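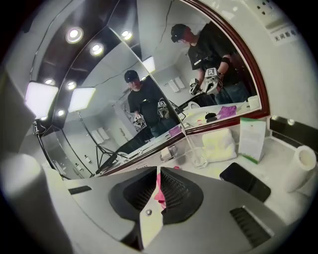

Mueble de lavabo Druta con espejo enmarcado

El mueble de lavabo Druta forma parte del catálogo de equipamiento para baños de Kirden, destinado a hoteles, residencias y centros de uso colectivo. Se suministra montado y se fija a la pared mediante dos escuadras de acero incluidas en el embalaje.

Características técnicas

Fondo de la encimera: 46 cm
Grosor de la encimera: 3 cm
Altura del faldón: 13 cm
Puntos de anclaje: 4
Acabados del marco: granate, nogal y blanco mate

Instalación

La pared deberá estar nivelada y seca antes del montaje. En tabiques de yeso laminado se exigirá un refuerzo interior, que no se incluye en el suministro. Las juntas entre la encimera y el alicatado se sellarán con silicona neutra.

Limpieza y conservación

Se recomienda el uso de un paño suave y jabón de pH neutro. Quedan excluidos de la garantía los daños causados por lejía, amoniaco o estropajos abrasivos.

Pedidos y plazos

El plazo de entrega es de casi cuatro semanas desde la confirmación del pedido. Los acabados especiales se fabrican en el taller de Gorum y no admiten devolución. Las consultas sobre proyectos se dirigirán a Teodor Eklund, departamento de prescripción; las relativas a recambios, a Sepehr Khosravi, servicio posventa.

Referencias relacionadas: columna auxiliar Kazemi, aplique de pared Kazemi.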